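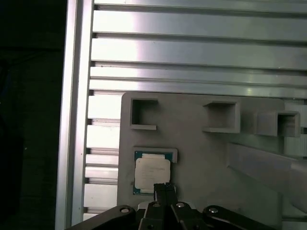

A Place for the Small Parts

I have been taking old desktop computers apart, and putting most of them back together, for 14 years now, first on my mother's dining table in Brollovgate and lately in a rented unit over in Dridbridge. If you asked me what I would save in a fire I would probably say the tray. I mean the gray plastic kind with a pocket for each part, where a processor can sit down in its own little nest with a border around it and stay there until you want it again.

People laugh at this, and I understand why. A tray is dull. But a processor out of its socket is a surprisingly homeless thing (you can't just set it on the bench beside your coffee), and I have seen grown adults wrap one in a paper napkin and put it in a shirt pocket.

The computer itself is much more forgiving, and I do wish more people would open one up. Lay the tower on its side, take the panel off, and there it all is, facing you like a drawer.

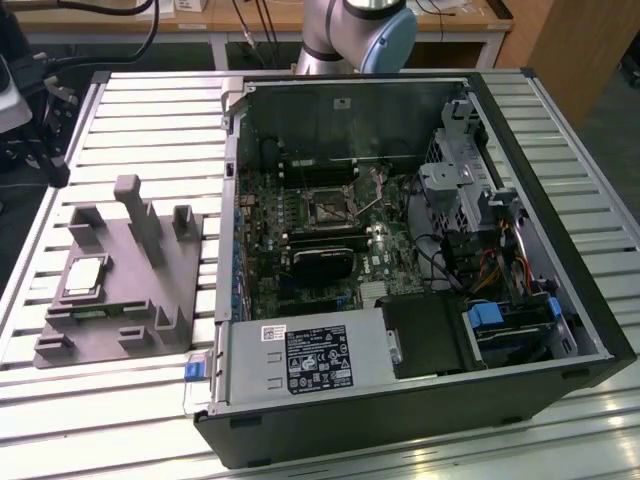
I'm fond of the office machines especially, the plain black ones that get thrown out by the truckload every September. Whoever designed them was thinking of the person who would come along later. Blue on a latch means you may touch this, and I find that almost neighborly. The memory clips in and out, the processor sits under a metal frame with a lever, and with a little patience you can get at all of it. I would guess that out of every 100 of these machines that come through a shop like Waweru, a good many need only one part swapped, and I can't see the sense in shredding the rest.
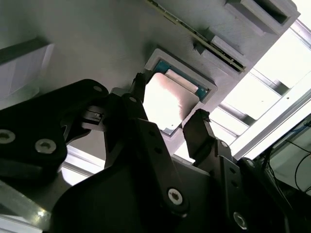

Why I Don't Believe in Hurrying

My one real quarrel with the repair videos is their speed. Seating a processor takes me about 4 minutes, most of it looking. I look at the corners, I look at the socket, I go and have a drink of water and look again. You hold the thing by its sides and keep it level, and you let it down gently. The Wanora evening class I took years ago gave us 2 hours on this and I thought it was far too much. I would happily sit through it again today, and bring cookies!

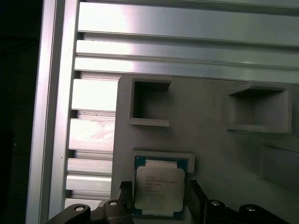 A processor held by its edges, over the tray.

So buy the tray, or make one, and leave a few pockets empty for whatever comes out next.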